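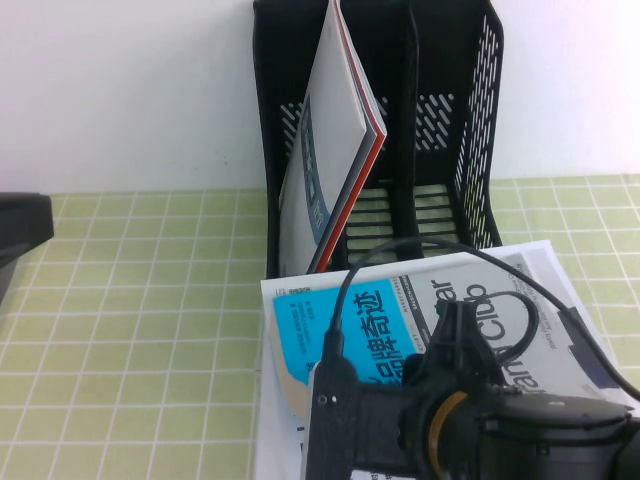
Photo: Rosario Bortolotti

Unit 5. Magazines and journals in a small library

Notes for the course Library Work for Small Places, given at the Nellach reading room. Please read sections 1 to 3 before the lesson. The exercise in section 6 is done at home.

1. What makes a periodical different from a book

A book arrives once. You describe it, put a label on it, give it a place on the shelf, and the main work is finished. A periodical is a promise to publish. The library accepts the promise and then must check, many times a year, that it is kept. The work is small each time but it never stops, and if it is left for half a year it becomes very unpleasant to repair.

In this unit we use the word periodical for everything that comes in numbered or dated parts and has no planned end: weekly magazines, scientific journals, the yearbook of a mountain club, the parish bulletin. A novel printed in four volumes is not a periodical, since the publisher knows where it will stop.

Three words are often mixed by beginners. The title is the whole publication, from the first part to the last. The volume is usually one year of it. The issue is the single part you hold in your hand. When a reader asks for "the magazine about bees" she is asking for a title, and your first question should be which issue or which year.

2. Checking in

Each title has its own check-in card, on paper or in the computer. I still teach the paper card first because you see the whole year on one side. The card has the title as it is printed on the cover, the publisher's address, how often it appears, how we receive it (paid, gift or exchange), and then twelve boxes in a row for each year.

When an issue arrives, do the following on the same morning. Open the envelope and keep it until the end, because the address label may carry the subscription number. Find the card. Write the date of arrival in the correct box, in pencil. Compare the number of the issue with the number before it. Stamp the issue inside the front cover and never on an illustration. Put it in its place.

The comparison is the step that people forget. At Trolardale, where I worked before coming here, we checked 1312 issues in one year against their cards and found that many missing ones had been missing for so long that the publishers had no copies left to send. The cards were filled very neatly. The empty boxes were there for everyone to see, but the person at the desk looked only at the box she was writing in.

Double issues need care. If July and August come together as number 7/8, write it in the July box and draw a line across to August. Without the line, another person will claim the August issue in good faith and the publisher will answer, not always kindly.
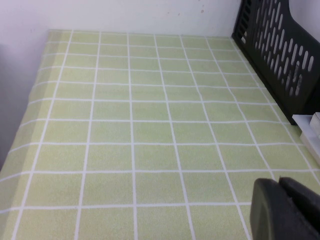 Gerardo Melis wrote to me after last year's course that in his library the arrival date caused more confusion than help, as the readers saw a magazine marked March with a stamp from May and believed the library had hidden it for two months. His solution was to stamp only the name of the library and to keep the date on the card. I find this reasonable for popular magazines. For journals I would still stamp the date, because a researcher sometimes needs to prove when a text became available.

3. Claims

To claim means to tell the publisher or the agent that an issue did not come. For a weekly, wait three weeks after the expected day. For a monthly, wait six weeks. For a title that appears twice a year, wait three months, and look first if the earlier issue was also late.

A claim should be short. Give the title, the subscription number, the missing volume and issue, and your address. Write on the card, in the empty box, the letter C and the month. If the answer is "out of print", replace the C with OP, so that your successor does not ask again.

Gifts and exchanges are claimed more softly. The mountain club does not owe us anything, and a polite telephone call usually brings the missing yearbook together with two older ones that we had already.

4. Shelving and files

In a small library the current issue lies face up on the display shelf and the older issues of the same year stand in a file behind the desk. When the year is complete, the file goes to the store or the issues go to the binder.

Order inside the file is by date, oldest on the left. The label goes on the side that the reader sees, and carries the title, the year, and nothing more. Do not write the number of issues on the label. It will be false in a month.

If a title is moved to another shelf, move its card at the same moment. In the Colombo collection, 566 issues stood for years on a shelf which no card mentioned, and the catalogue said "not held".
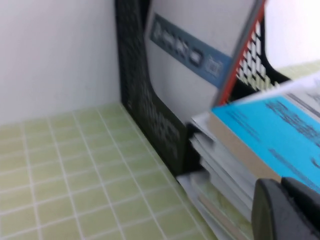
5. What to keep and for how long

No small library can keep everything. The shelves in our store take 700 files when they are full, and according to the present growth they will be full in 2027. For each title, then, we need a written decision, made once and followed by all.

I propose four groups to the students, and you may change them for your own place.

Group A, keep for ever. Local titles, also when they are ugly or badly printed. If the library of the valley does not keep the valley's bulletin, probably it will not survive.

Group B, keep ten years. Titles that are used for study and are also held in a larger library not too far away.

Group C, keep two years. Cooking, gardening, travel, health. Old health magazines in particular can give wrong advice, and it is better to discard them on time.

Group D, keep until the next issue comes. Television guides, advertising papers, programmes.

A gap in a group A title should be noted clearly in the catalogue. Write "lacks no. 4" and not "incomplete", which tells the reader nothing useful.

There is also the question of condition. Thin issues suffer most. One alone in a wide file will lean, and in some years it keeps the curve. Put several thin titles from group B together in one file, with a sheet of card between them, or fill the empty space with a folded piece of clean board. Staples rust in a damp store. For group A titles remove them and sew the fold with linen thread, three holes are sufficient.

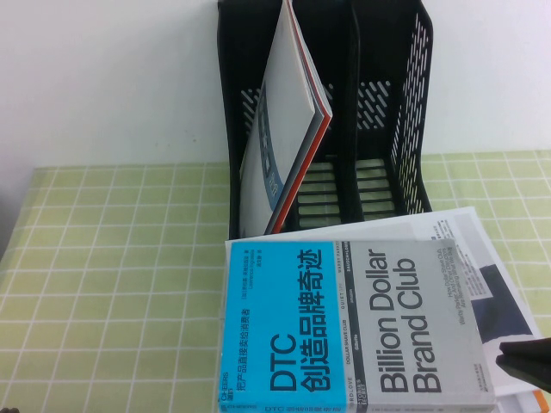
6. Exercise

Choose one periodical that you have at home or that a neighbour can lend you. You need at least five issues, not necessarily in sequence.

a) Prepare a check-in card and fill it for the year in question. Mark the gaps.

b) Write one claim for one missing issue, not longer than six lines.

c) Decide in which group, A to D, you would put the title in the Nellach reading room, and explain the decision in one paragraph. Would your answer be the same for the school library in Muline?

d) Look for a change of title, size or numbering. If you find one, describe how you would show it on the card. Many magazines restart from number 1 after a new owner comes, and then two different issues carry the same number.

Bring the card on paper. The claim and the paragraph can be sent to Tien-fu Hsueh, who corrects them this term.

7. Words to learn

Back issue: any issue older than the current one.
Frequency: how often the title appears.
Holdings: the list of volumes and issues the library really has.
Run: a sequence of issues without gaps.
Supplement: a part sent together with an issue. It follows the issue on the shelf and gets the same stamp.

Unit 6 is about binding, and there will be samples to handle. Please come with clean hands and without hand cream.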